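# おもちゃの台所で、腕を動かす人たち

レンドナー(Lendonar)の町の技術学校に、放課後だけ開くロボットのクラブがあります。名前は「ヴェンリー(Venley)会」といいます。最初の部屋があった通りの名前だそうです。いまは別の建物に移りましたが、名前はそのまま残りました。

私がこのクラブを訪ねたのは2023年4月24日です。部屋に入ると、数人の生徒が床に座って、コードの束をほどいていました。あいさつをしても、すぐに顔を上げる人はいませんでした。少し待つと、会長のティボル・アンタルさんが立ち上がり、手をズボンでふいてから握手をしてくれました。

クラブの会員は12人です。9月に始まる学校大会「グレルタウ杯」に出ることが、今年の目標になっています。大会の課題は「台所の片づけ」です。食べ物や食器のおもちゃを机に並べ、ロボットの腕でつかみ、決められた場所に運びます。満点は100点で、予選を通るには70点が必要です。

「数字だけを見ると、やさしい大会に見えます」とアンタルさんは言います。「でも、去年の私たちは予選で負けました。皿を持ち上げるところまではよかったのです。置くときに、腕が少し早く開きました」

彼はその話を、とても落ち着いた声でしました。去年の記録はノートに残っていて、失敗した回には赤い線が引いてあります。線の横に、短い理由が書いてあります。「指が浅い」「光が強い」「私が急いだ」。最後の理由がいちばん多い、と彼は少し笑いました。

練習では、一人が腕を受け持ち、もう一人が記録を書き、ほかの人は口を出さないという決まりがあります。口を出さないことは、若い人にはむずかしいようです。私が見ていたあいだにも、後ろから「もう少し左」という小さな声が二度聞こえました。

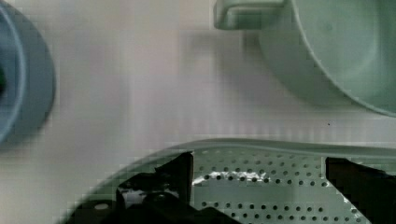
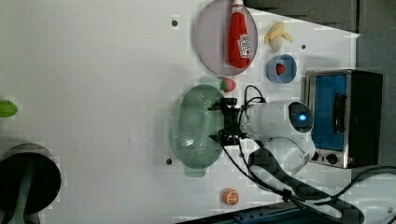
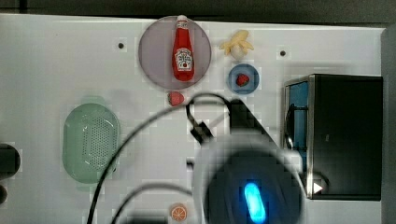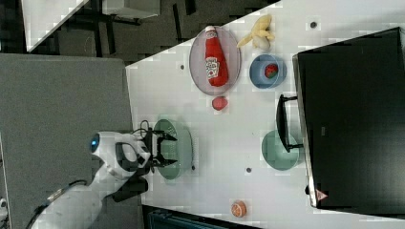
机の上の道具を青、緑、ピンクの皿と小さな食べ物

にぎやかな机と、白い腕。ヴェンリー会の練習から。

顧問のデクスター・サボーさんは、以前、ノヴァコフスキ(Nowakowski)という機械の会社で設計の仕事をしていました。いまは学校で製図を教えています。生徒の横に立っていますが、自分から答えを言うことはあまりありません。

「食器はむずかしい教材です」とサボーさんは話します。「ふちが丸いでしょう。丸いものは、どこからでも持てるように見えます。しかし、よい場所は少ない。生徒はまず自分の手で持ってみて、それから腕に同じことをさせます。自分の指がどこにあるか、私たちは普段あまり考えていませんね」

私も試してみました。深いざるを、親指と人差し指だけで持つのです。ふちをつまむと簡単に上がりましたが、そのまま歩くと、ざるは指のあいだで回ろうとしました。隣にいた生徒が、うれしそうにうなずきました。この「回る」という問題に、会員は冬のあいだずっと取り組んでいたそうです。

いまの方法は、つかむ前に一度止まることです。止まって、指の両側のすきまを確かめ、それからゆっくり閉じます。時間はかかります。大会には制限時間があるので、この一回の停止をどこまで短くできるか、会の中でも意見が分かれています。アンタルさんは長く止まりたい人で、年下の会員たちは、早く動いて失敗したらやり直せばよいと考えています。私が帰るときにも、その話し合いは続いていました。

もう一つの問題は、物の置き方です。大会では、審判が机の上の並べ方を毎回変えます。そこで会では、練習の前にくじを引きます。紙には4種類の並べ方が書いてあり、引いた人がそのとおりに物を置きます。腕を受け持つ人は、そのあいだ廊下に出て待ちます。廊下は寒いので、上着を一着、共同で使っているということでした。

お金の話も聞きました。腕は学校の備品ですが、おもちゃは会員が家から持ってきたり、町の市場で買ったりします。妹のおもちゃを借りてきて、まだ返していない会員もいるそうです。名前は書かないでほしいと頼まれました。

サボーさんに、大会で勝つ自信があるかと聞きました。彼は少し考えて、「70点は取れると思います」と答えました。アンタルさんは同じ質問に、「まだ分かりません」と言いました。それから時計を見て、次の人を廊下に呼びに行きました。

ヴェンリー会の練習は放課後の二時間で、見学もできます。希望する人は、学校の受付で名前を書いてください。練習中は、机の近くで話さないようにお願いします。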